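Speaker notes — "The desk by the radiator: small rooms with too much in them"

Talk for the Brostley evening group. Slides are mostly text. Speak slowly at the start, people will still be finding chairs.

**Opening (2 min)**

Say who I am: Wing-sze Fu, I plan small offices, mostly single rooms that have to do two or three jobs. Dalero is the firm. Don't go into the history of the firm.

Ask for hands: who works in a room that also has a fridge in it? Wait for the laugh if there is one, then move on.

The point of tonight is what goes where when the room can't get any bigger. I'm not going to talk about color or lighting. Bekanar did that in March and did it well.

**Slide 2 — Start with the doors**

Every door takes floor. So does every drawer, and people leave drawers off the plan. On paper a mobile cabinet is a neat square. With a drawer open it's nearly twice as deep, and you also need somewhere for your knees.

Exercise I give clients: open everything in the room at once. Doors, drawers, fridge, windows. Then try to walk from the door to the chair. If you have to close something on the way, mark it on the plan.

Story of the Ban office: two cabinets facing each other across a gap, each one fine alone. With both open you couldn't stand between them. We turned one of them ninety degrees and charged 300 for the afternoon. Keep this short.

**Slide 3 — The fridge**

Fridges end up in work rooms when the hallway is narrow or the kitchen is on another floor. I've stopped arguing against it. Things to settle before it arrives:

- which way the door swings, and whether the hinge can be changed
- an outlet of its own, with the cord reachable
- the gap the manual asks for at the back and sides
- who cleans it (say this one seriously)

Noise comes up in questions every time. Put the chair at the other end of the desk and most people stop hearing it within a week or two.

**Slide 4 — Radiators**

Keep the panel clear. I ask for 200 mm in front of it as a bare minimum, and more if there is any choice. That is my own working number and I should say so. A cabinet shoved against a radiator blocks the heat, and whatever is in the top drawer gets warm. Mention the glue sticks.

Beside a radiator is fine. Low storage on wheels works well there, as it can be rolled out when the valve needs attention.

**Slide 5 — Big desk, small room**

This is the slide people photograph, so leave it up.

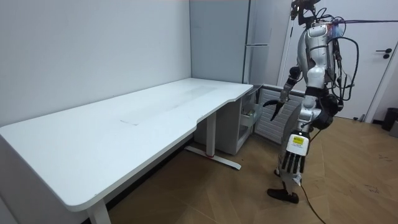
*White desk with a drawer cabinet under the far end; radiator and refrigerator along the back wall.*

Points to make while it's up:

- The cabinet is under the desk, so when its drawer is shut it takes very little open floor. The drawer in use comes out to the right, toward the radiator side. Ask the room where they would stand to use it.
- Curved cut-out in the front edge of the top. A shaped edge like this changes where a chair fits, so measure at the curve as well as at the straight part.
- Long foot bar on the floor. Check it against the wheels of whatever you want to store under there. I once ordered a cabinet that wouldn't clear the bar and had to send it back — 509 with the return shipping.
- Small boxes and packages in the drawer. Good use for it. Heavy paper should go lower down.
- Trash bin over by the door, against the wall. I like a bin on the way out. Some people want it at their feet, and that's fine too.

**Slide 6 — What to do first on a small budget**

Assume about 300 to spend. My order: wheels on the low storage, then a cable tray, then hooks on the wall. Leave the desk alone until those are done.

Hand out the one-page measuring sheet now, not earlier, or they'll read it through slide 5.

**Questions**

Likely ones: standing desks, rented rooms where you can't drill, carpets and casters. For rented rooms, point to the back of the sheet.

Chairs go back against the side wall before we leave. Room has to be locked by 9:30.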